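# The Capsule Kitchen Is a Storage Problem With Better Marketing

I've now read three books on owning less, and each of them told me to go buy something. The latest, by Sabine Vogler, wants me to keep 60 objects in my kitchen, forks included. She is very firm on the forks. She is less firm on what happens when seven people come to dinner in June and two of them want soup.

My doubt starts with the number. Why 60? Vogler says she arrived at it "by living," and I believe her, but she lives alone and eats out. A family that bakes has different arithmetic from a woman who keeps one saucepan and a lemon. The books never print two numbers, one for each kind of house, and I suspect that's because a single number looks good on a cover.

Then there's the shopping. Before you can own less, you apparently need somewhere handsome to put what's left. Closed cabinets are out, as they let you hide things. Open shelves are in.
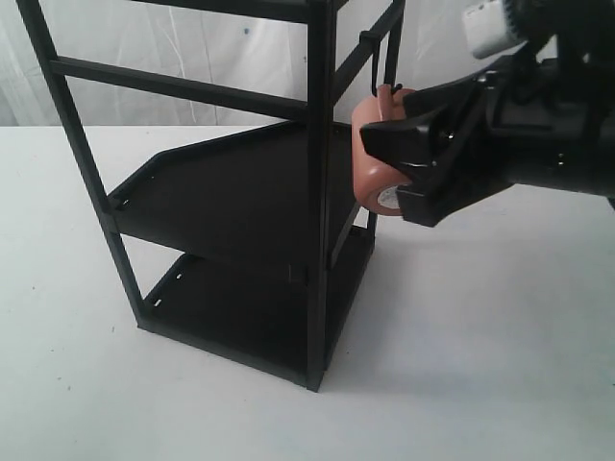 ## What the shelf costs

Mivura will sell you an open shelving system for $1404, delivery extra. Leckie has one for $149 that does the same job, if the job is holding plates off the floor. I've used the cheap kind for years. It gathers dust and cooking grease at exactly the rate you'd expect, and so I wash clean plates before using them. In a cabinet I didn't have to.

Pascal Wiegand, who writes the Rulter home newsletter and has a kinder nature than mine, argues that the visible shelf makes you honest. You see what you own, so you stop buying. I'd like to see that tested on anyone but Pascal. In my house the visible shelf made me notice that the plates didn't match, and I went out and bought plates.

He has a second argument, and it's better. Keep only the things you reach for, he says, and let the rest go to somebody who will use them. Fine. I gave away the fondue set and haven't missed it. But he goes on to say you should own one mug per person, a good one, and feel something when you pick it up. 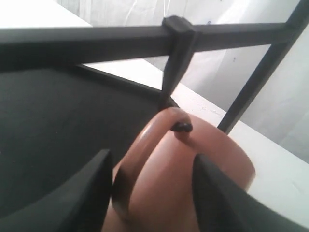 ## One mug each

I have 19 mugs. Most are ugly. One came free with a Zendport phone plan and has outlasted the phone. On a working day I use four of them before lunch and run the dishwasher once, at night, when it's full. With one mug I'd be at the sink all morning — and I'd be told this was mindfulness.

Some of this advice is good. Duplicates pile up, and most of us could lose a drawer of gadgets without noticing. I just don't see why a sensible habit needs a quota, a feeling and a new set of shelves. If Vogler puts out a second edition, I'd like a chapter on guests.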